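Skedent

Skedent is a student robotics project run at Oltstead College in the town of Vavbridge. Its members record people handling ordinary household items with hand-held grippers, then use the recordings to train a two-armed robot to do the same tasks. It grew out of an elective course taught by Taras Zhuravel and is now offered both as a one-semester class and as a club open to students in any department. The project enters the Hudec Challenge, a yearly student contest in household manipulation.

History

The elective that became Skedent was first taught as an introduction to industrial arms. Students programmed pick-and-place routines by entering each position by hand, and most of the semester was spent on blocks and metal parts. In the second year Zhuravel replaced the final assignment with a kitchen table task: clearing up after a snack. None of the teams finished it. Cartons were crushed or dropped, and empty wrappers were missed altogether because they did not sit flat on the table.

The following year the course dropped scripted positions for the final task and moved to learning from demonstrations. A club was formed so that students who had completed the class could keep working on their recordings. The name was chosen by the first group of members and has no stated meaning.

Data collection

Demonstrations are made by a person with a gripper in each hand. Early sessions took place in a college workshop, where the table, lighting and background were the same every time. Policies trained on those recordings did poorly elsewhere, and the club began recording in apartments and family homes.
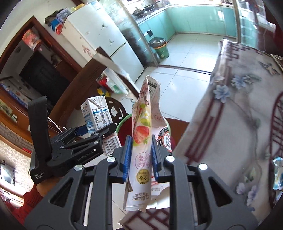 Packaging is the largest object group in the Skedent collection. It is divided into rigid, semi-rigid and soft items, with opened and unopened packages listed separately. Soft items have the most detailed handling notes. A torn strawberry snack wrapper pinched upright between two ribbed finger pads, for example, is listed under "soft, opened," and a small gabled milk carton in the jaws of the other gripper falls under "semi-rigid." Operators are asked to grip a carton by its sides and to keep the fingers away from the top fold. For wrappers there is no fixed rule, and the notes ask only that the grasp be made in one motion.

A session is planned for three hours, including setup. Two students attend: one operates the grippers and the other keeps the log, and they trade places halfway through. Furniture is left where it stands. Household members are told in advance which rooms will be recorded, and personal papers are put away before the start. At last count the collection held 616 accepted demonstrations. Those with long pauses, dropped objects or a covered lens are kept in a separate folder and used in class to teach review methods.

Two-object tasks

Students begin with single objects and move on to tasks in which both hands work at the same time. These include holding one package steady while the other hand shifts its neighbor, passing an item from hand to hand, and setting two packages side by side. 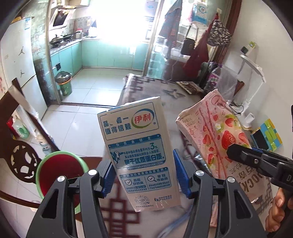
A milk carton between the pads of one gripper, with the tip of a second gripper against a Pocky box.

Two-object tasks take longer to label, as the start and end of each hand's action must be marked separately. The club uses five labels: approach, contact, hold, move and release. A long-running disagreement among members concerns the point at which "contact" becomes "hold" for light items such as thin cardboard boxes. The current handbook leaves this to the labeler, but requires that the same person label an entire session.

Class format

The class meets twice a week and has no exam. Grades are based on a recording log, a labeling assignment and a final demonstration on the robot, which is housed in the college's mechanical engineering building. Students must reach 92 percent agreement with a reference set before their labels are added to the shared collection — those who fall short may repeat the assignment as many times as they like.

Programming experience is helpful but not required. Several sections of the handbook, including the one on tablecloths and other loose surfaces, were written by students from outside engineering.

Competition

The Hudec Challenge is held in May. Teams are given a set table and a list of items to move, sort or discard, and the items are not disclosed until the morning of the event. Skedent placed fifth in its first appearance and third two years later, when it lost most of its points on a bag of rice. The club now sends two teams, one of which must be made up entirely of first-year members.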